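Home | News | Workshop | Back issues | Join the list | Contact

Gripper swap, part two

So we've had the Pesonen fingers on the arm since Thursday, and I have opinions! Regular readers will remember that the Vakitz hand did 1000 picks for us before the left finger started to stick, and I'd grown rather fond of it. It was slow and a bit clumsy, but you always knew what it was going to do.

The Pesonen is a different animal. It closes much faster (too fast at first, I had to turn the speed down to 70 per cent before I stopped flinching) and the thin fingers get into gaps the Vakitz couldn't manage. I've been setting it on a bin of awkward household bits, the sort of stuff the Prarnia people keep asking us for. The garden trowel is lovely, straight in by the handle and up. The paddle hairbrush is fine as long as it doesn't try to grab the bristles. The black work glove is my least favourite thing in the building. It folds, it slides, and the camera can't decide where it ends.

I also moved the hoses twice, because they kept swinging across the camera's view. Still not happy with them. If anyone has a neat way of tying hoses on a KUKA without losing reach at the wrist, please write in.

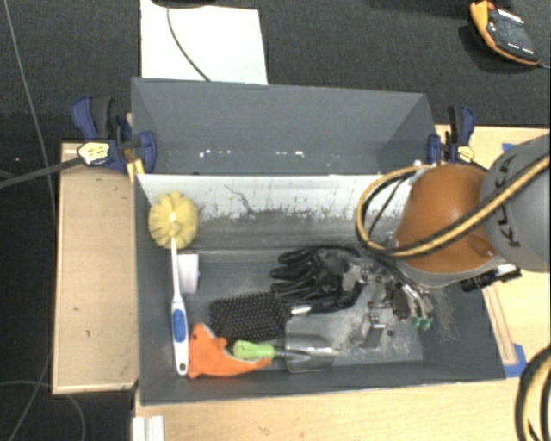
The other job is the Uterance controller, which I've only had running for an afternoon. It drops the connection now and then and I haven't found out why, so no picks on that one yet. I'd like to get 300 done with each setup before the end of February and then put the numbers side by side in the next issue, glove included.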